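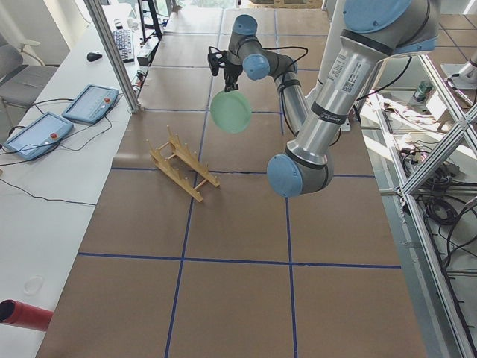

Glaze notebook, March, the Pondthorpe studio

Morning, kettle on. Picking up where I left off with the white liner glaze, the one that keeps pinholing on the tall mugs and behaves perfectly well on everything flat. I've been blaming the clay for a month and I'm starting to think I owe the clay an apology.

Unloaded the test kiln at 9:40. Controller says it peaked at 2248 F, which is a touch higher than I programmed but within what that thermocouple usually does. Cone 6 witness was bent properly on the bottom shelf and a bit past it on top. So the top shelf is running hot again (it did this in the fall too, and I never wrote down how I fixed it -- lesson there).

Tiles first. Batch A is the old recipe, untouched. Pinholes on the vertical face, none on the foot. Batch B is the same recipe with the Drokus feldspar swapped in for the Bedar. Smoother! Noticeably smoother, and a hair glossier than I want for a liner, but I could live with it. Batch C is Bedar again with a slow hold on the way down, and it came out nearly as clean as B. Which annoys me, because now I have two things that both seem to help and I can't tell if they're the same thing.

Mixing notes for B, so I don't have to reverse engineer it later. I made up 3000 grams dry and sieved it twice through the 80 mesh. What I had left after sieving and spilling was 2953, so 47 grams went on the floor or stuck in the screen. Most of it was the lumpy stuff that never wants to break down. Next time soak overnight before sieving. I write that every time and then get impatient.

Thickness is the part I've been sloppy about. Dipped the mugs for a count of three, the bowls for a count of two, and the tiles for however long it took me to find the tongs. Scratched through the dry coat with a needle tool and the mugs were clearly thicker at the bottom of the wall, right where the pinholes show up. So maybe it's just too thick! Would be funny if all this feldspar business came down to me holding a mug under too long.

Quick tangent on the bucket that's marked Lo. It's the low-fire clear, it's been in the wrong row, and I very nearly topped up the liner bucket with it on Tile Batch D. Caught it by the smell, of all things (it has gone a bit swampy). I moved it to the far end and put red tape on the lid. Please leave it there.

Crazing check: poured boiling water in two of the B mugs, then straight into the ice bucket, three rounds. Inked them after. One fine line near the handle on the first mug, nothing on the second. I'll look again after lunch with the loupe. Crazing likes to show up late, when you've already told people it's fine.

After lunch -- looked again. Same one line, no new ones. The handle join is thick on that mug so I'm not going to panic.

To do before the next firing:
Bring the specific gravity of B down a little and dip everything for two counts.
Run Bedar and Drokus side by side with the slow hold, same shelf, same clay.
Cones on all three shelves this time.
Order more kiln wash, the tub is down to crumbs.
Clean the sieve properly, with the brush.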